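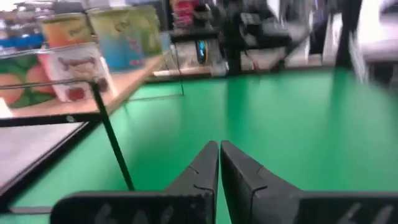 Shelf restocking practice at Jõgi, seen from down at the gripper.

I'd promised myself I would ask Merike Baranauskienė about money first, before I got distracted by the robots. I lasted maybe a minute. There are arms all over the place at Jõgi, the small outfit where she plans and buys the equipment, and I wanted to know what every single one of them cost (she wouldn't tell me).

What she would tell me is how she spends. Jõgi is working out whether a robot can keep shelves filled in small grocery stores, and Merike has been holding the budget since March. Her first move was to put off the big purchase.

"Everyone wants to start with the arm," she said. "I get it, it's the fun part! But I had a page of questions about everything around the arm, and no answers. What table? What shelf? What do we practice on? You can burn through a lot of money being vague."

So the first order was for groceries. Cans, small boxes, tall things, short things – and she kept the receipts like they were for lab gear. "They are lab gear," she said, and laughed. "Boxes get crushed. Labels get scuffed. I have a line for it now, 245 dollars a quarter, and we go over it every time."

The shelf she's fond of. It's a black metal stand with a light wooden top, and it sits right on the green table where the arm can get at it. She'd had a quote from a supplier called Gusska for an adjustable one with motors in it, and she turned it down.

"I asked the team how often they'd change the height, and there was a long silence. That's my whole method, by the way. I ask how often."

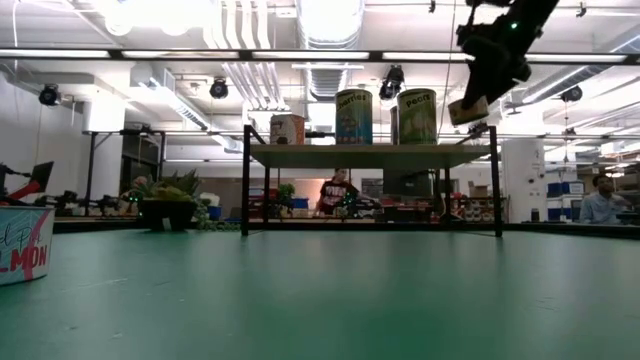

Did the arm and gripper come as one package? They were bought separately, the arm through Ulteo and the gripper through Hivley, and Merike says she'd split them again because the gripper is the part she expects to swap out first.

I asked what she'd gotten wrong, and she didn't have to think very long.

"Spare fingers. I bought 2 sets and felt very sensible. Then I learned the lead time was six weeks, and you really don't want to be down to your last set with six weeks to go." She now keeps a reorder number taped inside a cabinet door, and she talks about it the way other people talk about smoke alarms.

The other miss was cable. Just plain cable! The runs she'd drawn on paper went in straight lines, and the room has a column and benches and plants and people in it. She ended up buying the longer ones and sending back what she could.

She also budgets for time, and that surprised me. Every piece of equipment on her sheet gets a second column for the hours somebody will spend mounting it, updating it and figuring out why it's beeping. "A cheap camera that eats twelve afternoons is a very expensive camera," she said. I wrote that down for myself, to be fair. I have a printer like that.

We'd been standing by the green table for most of this, and I kept losing my place in my notes because I was looking at the cans.

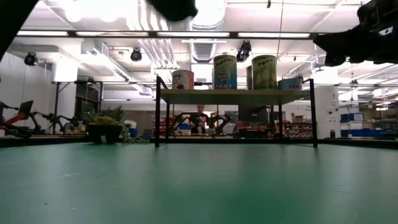

What she'd tell a smaller team

I wanted something useful for readers who are looking at their first quote and feeling a little sick. Merike's advice was to rent or borrow before signing anything, and to bring your own objects to the demo. Vendors have a favorite box, she told me, and it's always a very nice box.

"Bring the ugly stuff. Bring the can with the dent in it. If they're good they'll be happy to try it, and you'll learn more from that than from the brochure."

She also said to ask what happens in year two. Service plans, software fees, whether the parts will still be sold. Her own sheet has a tab for that, and she admitted it's the tab she opens least.

The next decision is a second shelf station. She has the floor plan, she has two quotes, and she's waiting on a third before she takes it to the others. I asked if I could come back when it's in, and she said sure, as long as I bring some cans.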